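Moving the blog, and other ways to lose an evening

So I finally did it. After years of grumbling about my old host (you all know the one, I've complained about it enough) I packed up the whole blog and moved it over to Fastex. All 536 posts! I didn't even know I had that much to say.

My friend Renata Aravena moved hers last December and swore it took her one pot of coffee. Mine took nine nights. In her defense, she doesn't have my habit of naming every draft "new post" and then forgetting which one I published. I found 40 of those. One was just the word "soup."

The best part was rereading the old stuff. I'd forgotten all about the series on breakfasts at my grandmother's house, which I wrote back when I was still trying to sound like a magazine. Toast came up in nearly every one of them, with too much butter and the radio going. I may rewrite a few of those, with fewer adjectives this time.

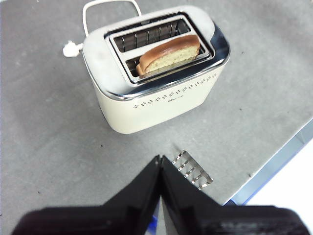
What broke in the move

Comments, mostly. Everything before the Stutero trip came across fine, but after that the names got scrambled, so if you see Horacio Acuña being very passionate about quilting, that was probably Ximena. Sorry, both of you!

The search box is also acting up. It finds things if you type one word and sulks if you type two. I've written to the support people and a nice man walked me through clearing something or other, and it worked until I went to bed.

If you read by email, you may need to sign up again. The box is on the right, under the archive list. And if you run into a dead link, leave me a note with the title of the post and I'll get to it this week, probably after supper.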